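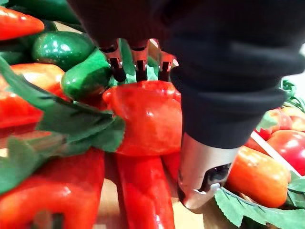 Display and Set Dressing, Unit 4
Artificial produce: choosing, cleaning and piling
Handout for the practical session, tutor Karlijn Jansen

Read this before you come to the workshop. Bring an apron, a soft brush and the worksheet from Unit 3. The practical starts at 2 in the long room and we clear up at the end of it, so please don't book anything straight after.

1. Why peppers first

Peppers are a good starting point because most of the problems of artificial vegetables turn up in them. A bell pepper has lobes and shoulders, and the shine on a real one is strong, so a glossy copy is believable. Carrots and potatoes are harder. They are dull in life, and a shiny potato looks wrong from across a street.

Long peppers and bell peppers work well together. The long ones give a line for the eye to follow and the round ones give it somewhere to stop. If everything in a pile is the same shape, it reads as stock on a shelf.

2. Gloss and light

A glossy surface throws back a bright mark wherever a lamp hits it. On a rounded top the mark is a patch; along a long pepper it is a thin white line. Both are useful, as they tell the viewer what shape the thing is. Too many of them, all the same size, and the pile begins to look wet or varnished.

Move the lamp before you move the vegetables. Dulling spray is allowed on hired pieces only if the hire sheet says so – the Drulto sheets usually do, the Tichý ones do not.

Check the lower curves as well. Red goes very dark in shadow, and a pile of nothing but red can turn into one heavy shape at the bottom. Leaves are the usual remedy.

3. Leaves

Artificial leaves do three jobs. They separate one red from the next, they cover joins and stalk ends, and they fill gaps where the tray would show. Serrated edges are best laid so that they overlap the side of a vegetable, where the outline can be seen against the red. Laid flat in a gap they are wasted.

Use broad leaves at the sides and small clusters higher up. A small cluster poking up behind a bell pepper is enough. Do not put a leaf on every piece. Nearly every first attempt I mark has too much green in it.

Bend leaves at the stem, never across the blade. A crease across the blade will not come out.

4. Building the pile

Start with a shallow tray and a folded cloth under the middle. Put the largest peppers in the corners and turn their best lobes outwards. Lay the long ones next, with at least one running towards the viewer. Choose one piece to be the main one and give it the middle. It should be the best bell pepper you have, with no seam showing.

Fill in with the pieces you like least. They can be half hidden under the others, and a part of a pepper in shadow makes the heap look deeper than it is.

Then leaves, then stand back. Look at it from the height of the customer or the camera, whichever the job is for. The Cultthorpe market window was built by people standing up and seen by people walking past a low sill, and it had to be done again in August.

5. Taking pieces out

Lift from the shoulders of the pepper, straight up, with the other hand flat on the leaves beside it. Pulling by a stalk loosens it, and a loose stalk is charged to the group. If a leaf comes up with the pepper, put the pepper back and free the leaf first.

6. Cleaning and storage

Dust with the soft brush, then wipe with a barely damp cloth. No solvent and no kitchen spray. Leaves are brushed only. Box the reds away from pale pieces, as some of the older colours mark. The crates are labelled Drudar 900 on the end panel; lids go on loosely.

Worksheet

Draw your pile from the front and mark the main piece.
Note where the lamp stood, and where the brightest mark fell.
List any damage under crate number 2737 and hand the sheet in before you leave.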